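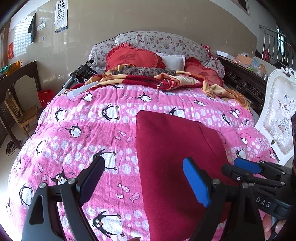

How often should you wash a quilt? Every 3 months if there's a sheet under it, more if there's a child or a dog.

That was the short version I got from Réka Borbély, who has run the Stirnia laundry for longer than she'll say, and who clearly thought I should have known. I didn't. I'd been doing mine at Christmas. Sometimes.

Quilts, then. Everyone has one, few of us look after them. Most of the ones that come over Réka's counter have been slept under for years, then get brought in a panic when somebody's mother is coming to stay. September is the worst month. Students, guest rooms, the first cold night and out it all comes from the top of the wardrobe smelling of suitcase.

Her shop is a narrow place, two big drums at the back and a smaller one she calls the Benavides after the man who sold it to her. Opens at 7. By half past there's a queue, bin bags mostly, one person with a wheelbarrow.

**What goes wrong**

Heat, nine times in ten. People see a stain and turn the dial up. Cotton shrinks, wadding doesn't, or the other way about, and you get that puckered look like a walnut. Some people like it. Fine if you do. Réka washes at 30 unless somebody has been ill, and then she wants the care label read out to her over the phone before she'll go higher.

Then colour. Reds are the ones to watch, dark reds especially, anything new. Wet your finger, rub it on a corner, press it on a white hanky. Pink on the hanky, wash it alone. I tried this at home on a cushion cover I've had since university and it still came off. Twelve years!

Overloading. A double quilt needs room to turn over and a home machine mostly hasn't got it. It goes round as one lump, the middle stays dry, and the soap sits in the folds. If you can't get your whole arm in on top of the load, take it to a shop.

And too much powder. She uses less than half what the box says. I wrote down "tablespoon??" and underlined it, so take that as you will.

**Drying**

Longer than you think. The outside feels done and the filling isn't, and a week later there's a smell. Low heat, take it out, shake it, turn it, put it back. Outdoors is better if you've got the line for it, over two lines ideally so the weight is shared. Not in full sun for a printed one, it fades along the fold and you never get the stripe out.

Children's quilts get the roughest life, she says. Juice, felt tip, things best not gone into. She doesn't mind them. Small, quick, usualy all cotton, and they come up well. The ones she dreads are the heirlooms, hand stitched, silk patches gone brittle, handed over with "just a quick wash". Those she sends back. Air it, she says. Vacuum it through a bit of net. Leave it alone.

**What it costs**

A double is 18 pounds at Stirnia, a single 14, back in two days or three if it's raining. I asked whether trade had dropped now that machines are bigger. No. The machines are bigger and so are teh quilts.

Mine's in there now. Collecting it before six.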